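Storkora Ward Tasks: Set-up Guide
Section 4. Wheelchair Folding, Two-Arm Trials
Revision of 3 December 2024

Read Section 3 (Arm Homing) first. If you skipped it, the arms will let you know.

4.1 What this section is for

The Storkora protocol compares two ways of folding a manual wheelchair. In the first, called "script," both arms follow a fixed path. In the second, called "feel," each wrist gives way when the fabric pulls harder than expected. You will run both methods on the same chair, in the same spot, and write down what happened even when it is embarrassing.

A block is 25 trials of one method. Do not mix methods within a block. The July pilot did, and its results are now used mainly as a warning.

4.2 Placing the chair

1. Open the chair fully and press down on both side rails of the seat.
2. Set the chair beside the bed with its front toward the robot. Leave enough floor for both rear wheels to move inward as the chair narrows.
3. Release the parking brakes. A braked chair will still try to fold, in the way that a locked door will still try to open.
4. Swing the footrests up and out of the way, if the chair has them.
5. Check that no sheet or blanket hangs over the bed rail on the chair side. The Plamo tracker is fond of bedding and will follow it anywhere.

Note: Medical stands and boxes may stay in the room. We want some clutter. Log it, and do not tidy up halfway through a block.

4.3 Taking hold of the seat

6. In the Mwakalinga console, load the profile "seat_edges" and confirm that both arms report Ready.
7. Bring the left hand to the left edge of the seat, near the front corner. Close the fingers around the fabric.
8. Bring the right gripper to the right corner, where the fabric meets the side rail. Close it slowly.
9. Press Hold. Wait for the force readings to settle before touching anything else, including your coffee. 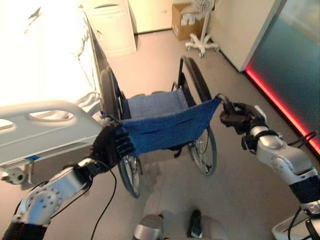
The two sides are treated differently on purpose. The hand on the left is good at gathering cloth and poor at keeping still. The gripper on the right is the reverse, so it serves as the anchor, and the force limit is set from that side. Swapping them is allowed by the software and by nothing else in this guide.

10. Raise both arms together with the Lift slider. Stop when the console shows Tension. The seat may still sag in the middle at this point. Leave it.
11. Choose Script or Feel, then press Run.

CAUTION: Keep your own hands away from the side rails and the crossbars under the seat while a trial is running. The chair does not know which fingers are part of the study.

CAUTION: If one side lets go, press Stop before you press anything else. Do not grab the fabric to help. Helpful people account for most of the trials we have had to throw out.

4.4 Checking the wrist view

The wrist view is used for scoring, so it has to be right before the block begins. It is also tilted, and it will remain tilted. Please do not correct this by turning the monitor.

12. Open the wrist view from the Voltell panel.
13. Confirm that the gripper parts and the blue fabric both appear. If you see gripper and no fabric, the wrist is turned too far.
14. Lower the room lights if the bright side of the view washes out the fabric itself. A washed-out background is fine.
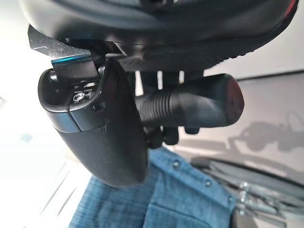 Figure 4-2. Wrist view: gripper housing along the top, blue fabric below.

15. Save one still and name it with the block number. "Test," "test new" and "test new REAL" are already taken.

Note: The small round fasteners on the fabric are handy reference points for the scorer. Pick one and stay with it for the whole block. If it passes out of view during a fold, mark the trial "lost point" and carry on.

4.5 Between trials

16. Press Release and let both arms back away to the park position.
17. Open the chair again by hand and repeat steps 2 through 4.
18. Compare the wrist view with your saved still. The fabric should lie at much the same angle. If a wheel now takes up a large share of the view, the chair has crept, so move the chair and leave the wrist alone.
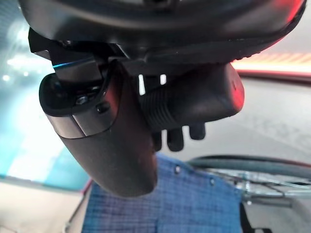
19. Wait 90 seconds before the next run. The wrist force sensors drift after a pull, and the wait lets them recover. The console shows a countdown. It cannot be hurried by watching.
20. After 2 failed grasps in a row, rerun the homing routine from Section 3 and note it in the log.

4.6 Scoring a trial

Give each trial one of these marks:

Full: the side rails meet and both grips held throughout.
Part: the chair narrowed and then stopped.
Slip: either side lost the fabric.
Void: a person touched the chair, or the run was stopped for any reason other than a slip.

Score from the recording and leave your memory out of it. Memory is generous, especially late in a block. When two scorers disagree, keep both marks in the log. The comparison script reads them separately and reports the gap.

Do not compare Script and Feel until both blocks are complete. Feel tends to look better early on because it is pleasant to watch, and there is no column for that.

Export the log from the Mwakalinga console before shutting down. Shutdown steps are in Section 5.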